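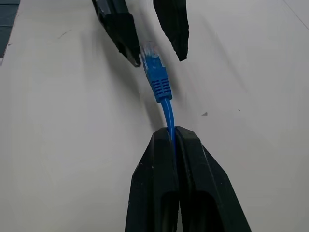 Cable drawer day, finally! I've been putting this off since December, when we moved the study to the back room in Mundton and every lead we own went into two tubs (colour coding, what colour coding?). Estela came over to help and we got through 181 of them, would you believe.

Blue ones are all network leads, so they went first. I love the ribbed boots on these, so easy to grip when you're reaching behind the desk. I kept 18 and the rest are going to Jairo for his shed.

More pics once the grey ones are sorted. If anyone local needs a printer lead, please, please come and get one!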